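Durow gear shop moves kit assembly to two-arm cell

Garrido, which builds small gear reducers in Durow, has moved one of its last hand jobs to a robot cell. Since July, two arms have been placing gears on their carrier plates at a station where people used to stand for a full shift.

The parts are small, and the work is repetitive. Each gear has to go onto a plate at the right spot before the unit moves down the line.
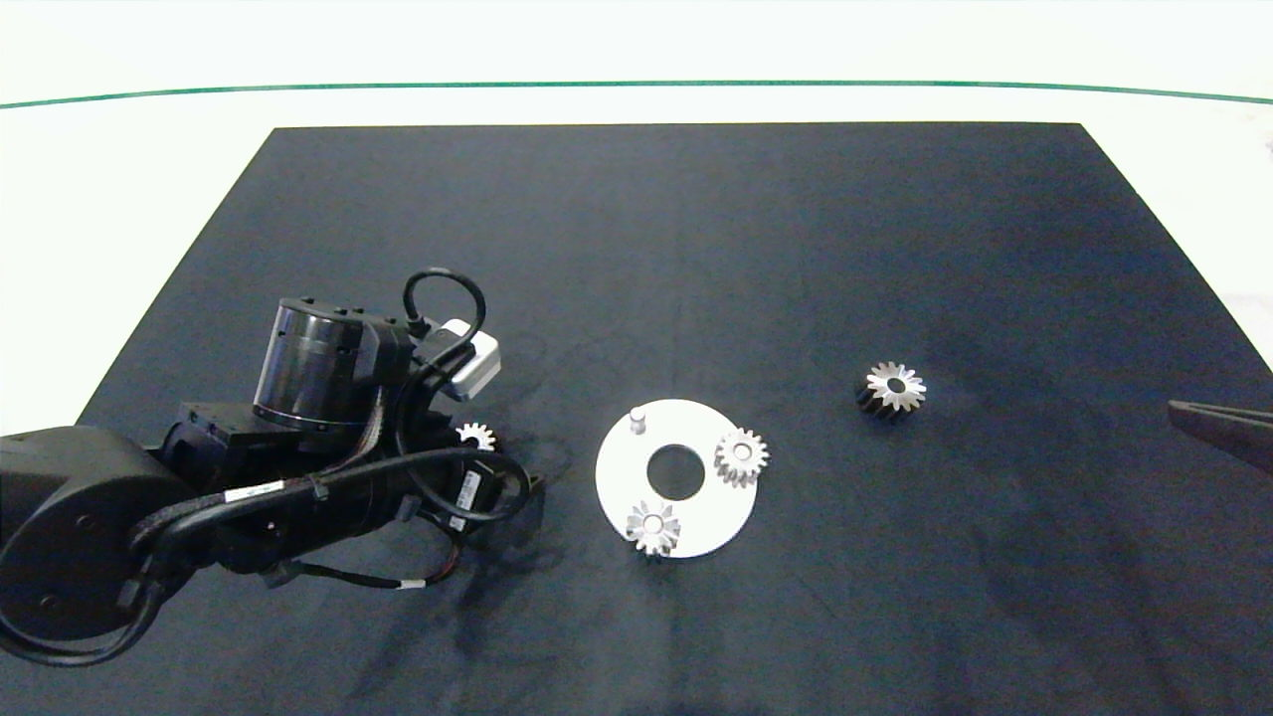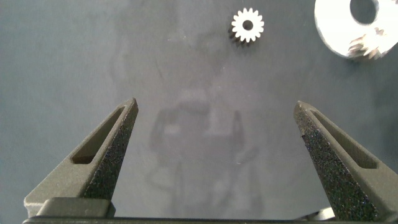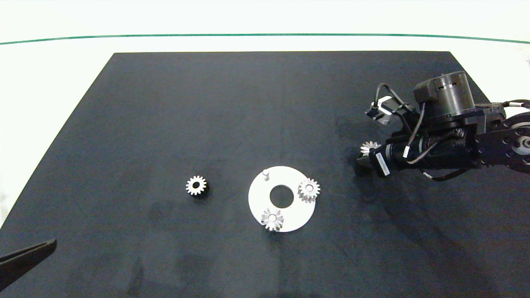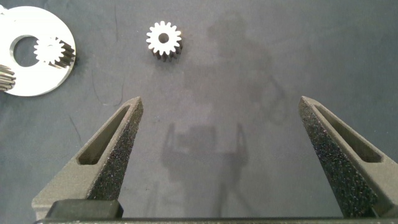 Gears and a white plate at the Durow station.

The cell handles 500 plates a day, according to production manager Leokadia Zieliński. She said no jobs were cut. Of the 18 people who rotated through the station, most now work in inspection and final assembly, and four were trained to run the cell.

Pilar Fuentealba, one of the four, spent six years placing gears by hand. "My wrists feel better," she said. "But you used to talk to the person next to you. Now I watch a screen and clear the stops."

Those stops remain a sore point. Operators say a gear that ends up tilted can hold up the cell for several minutes — and the daily target does not move when that happens. Rigoberto Cortés, who represents the shop's workers, has asked for stops to be logged separately from operator time. He also wants the higher pay grade for trained operators put in writing.

Zieliński said both points will be discussed before a second cell is installed at the company's Delden plant, where 60 people work in assembly. Training there is due to start after the new year.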